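From: Hannelore Kohlhase
To: Grongate users list
Subject: Re: Old desktop as a backup box, fan noise

Nantana Chuensuk wrote:
> I have an old desktop from the office that I want to use for
> nightly backups. It runs fine but the fan gets loud after
> 30 minutes or so. Do I need a new case, or can I fix this
> one? Also, is one 2000 GB drive enough for two people?

Hi Nantana,

Keep the case. Loud after half an hour usually means dust in the cooler, or a fan bearing that is going. Unplug it, take the side panel off and lay the tower down so you can get at everything. Hold the fan blades still with a finger when you use canned air. If the fan still grinds after that, replace it. They cost very little.

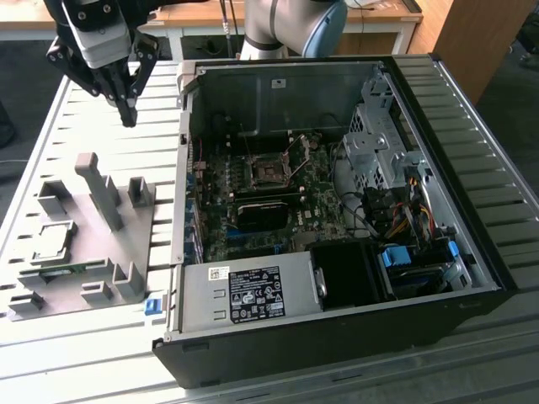 Check the fan settings in the BIOS too. Mine was set to full speed above a very low temperature. I raised the limit and it has been quiet since November.

On the drive: my husband and I have used 200 GB in all this time, and that includes the photos. One drive that size will do for space. I would still buy two and swap them — a single backup drive in the same room as the laptop is not much of a backup. Ours trade places on the first of the month, and the spare lives at my sister's.

For the nightly job I use plain rsync from cron at 2 a.m. and keep 13 copies. Older ones get deleted by the script. I can post it if you want, but the paths are all mine and you would have to change them.

What is the machine running now? If it's still the office install, wipe it first.

Hannelore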